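Speaker notes: The Pot by the Cooker
Wednesday evening talk, Pradness Household Circle

Get them settled first. Wait for the tea urn to stop clicking, it always takes longer than you think. Thank Zoi Vlachopoulos for having me back, and thank whoever brought the lemon cake, and remember to say that there's a handout this time (pile by the door, take two if you've got a neighbour who'd like one).

Opening

Good evening, everybody, and how lovely to see so many of you on such a foul night. When Zoi rang to ask what I might talk about I said I'd like to do something on where we keep the wooden spoons, and there was quite a long silence on the line, and then she said, "For a whole hour?" So I want to put your minds at rest straight away. It's 40 minutes, and then there's cake.

I've been going into other people's kitchens to help them sort things out for a good many years now, first on my own and then with Michalis Koutsoukos, whom some of you met at the December supper. We've never yet been in a kitchen where the people living there were happy with how they kept their utensils. They'll be proud of the larder, they'll show you the spice rack, and then they'll stand in front of the one drawer so that you can't open it. You know the drawer I mean. Pause here for the laugh, and if there isn't one, carry on.

The drawer

Ask for hands up: who has a drawer that won't open unless you slide a flat hand in first and press something down? It's generally the potato masher. Sometimes it's a ladle. In my own house on Lumell Road it was a balloon whisk that had belonged to my aunt, and I fought with that whisk every morning for years before it dawned on me that I only ever used it at Christmas.

Tell the story of the Lodard flat here, but keep it short, I went on far too long with it last time. Young couple, tiny galley kitchen, one drawer, everything in it. She'd bought a set of dividers and he had put all the utensils back on top of the dividers. They were both very good about it. We took the whole lot out, laid it on a bath towel on the floor and had a cup of tea while we looked at it, and I do recommend the cup of tea. People make kinder decisions sitting down.

What came out of that was the thing I'd most like you to take home tonight, so say it slowly. Keep out whatever you reach for while something is hot. Everything else can live in a drawer, or a cupboard, or at your sister's. When the onions are catching you want the spatula now, and you don't want to be bent double looking for it. But you can always wait ten seconds for a melon baller.

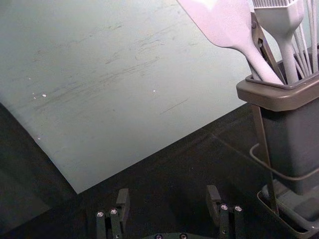

So, on to the holder itself, and I'll try not to be bossy, as I know there are strong feelings in the room. Most of us started with a jug. I had a lovely old stoneware jug with a narrow neck, very handsome, and every time I pulled out one spoon three others came with it like a bunch of flowers. Narrow necks are for flowers! A utensil pot wants a wide mouth and a bit of weight low down, so that a heavy ladle leaning over one side doesn't take the lot with it.

Round or square? Michalis and I have had this out in the van more than once. He likes round because you can turn it. I've come round to a rectangular one (pause, they may groan) for the plain reason that it will sit flush with the wall and you get that little bit of worktop back. In a big farmhouse kitchen it makes no odds. In the sort of kitchen most of us have got, a hand's width of worktop is where you put the egg.

Plastic, pottery, metal, it's up to you. Pottery is heavier and it's prettier, and it chips. Metal makes a racket. Plastic is light, so do mind what you load it with, but you can put it in the sink and give it a proper scrub, and I'd sooner you had one you'll wash than one you'll admire. If anyone asks what to spend, my Wan Street market one cost 2 pounds and has outlived the jug.

Washing the pot

Be gentle with this part, people go a bit quiet. When did we last wash the inside of the pot? Not the spoons, the pot. Spoons go in with a drop of water still on the handle, the drop runs down, crumbs fall in after it, and at the bottom you get what my mother used to call the soup. There's no shame in it at all, mine was dreadful the first time I looked. Tip it out once a fortnight, hot water, washing-up liquid, a bottle brush for the corners, and then stand it upside down on a tea towel until it's properly dry. Overnight is best. A folded square of kitchen paper in the bottom will catch the drips between times, and you just change it when you think of it.

Handles down, heads up, please, for anything that touches food. Somebody always asks about knives. Knives don't go in the pot. Nor do peelers with a pointed tip, nor skewers, nor the kitchen scissors unless they go in blades down. I've still got a mark on my thumb from a skewer.

Marks behind and underneath

Say a word about walls and worktops, because it came up at every single session last spring. Wherever things get dragged and leaned day after day you'll find grey rubs and streaks. On a painted wall, try a soft cloth and warm water with a tiny bit of washing-up liquid before you try anything fiercer, and go lightly. The rough side of a sponge will take the mark off and the sheen with it, and then you've got a shiny wall with a dull patch, and you'll see that patch every day for the rest of your life. A true scratch won't wash out however long you stand there, so let it be. On a dark worktop it's dust and flour that show, and the answer is to lift the pot when you wipe and not go round it. I say this as someone who went round it for years.

How many is enough?

I don't want to give you a number. A man in Pradness once asked me for a number and I said seven to be helpful, and he rang me up afterwards in some distress about the eighth. What I'd say is this. Put your hand round the handles. If you can lift out one thing without the others moving, you've got it right. If they all come up together, take out the two you know you're not using and put them in a shoebox with the month written on the lid. Leave the box under the stairs. If you haven't gone looking by the time the clocks change, the church sale will be very glad of them.

Do mention left-handers. The pot goes on the side of the hand that stirs, and in a shared kitchen that wants a conversation. Michalis is left-handed and his wife isn't, and their pot travels back and forth all day long like a shuttlecock. They seem very happy.

And keep it a little away from the flame. An arm's reach is right, so that you can get to it without stepping, but not so near that the handles warm up or everything gets a film of fat on it.

If there's time

Rolling pin question (lay it down, don't stand it up). Silicone versus wood, but only if somebody raises it, as it took up the whole of the questions at Lodard. Oiling wooden spoons: a little food-safe oil, rub it in well, leave it till morning, wipe off what's left.

Finish by asking people to go home and tip the pot out before bed, tonight, while they're still cross with me about it. Then hand back to Zoi for the notices and the raffle. Collect the bath towel from under the table.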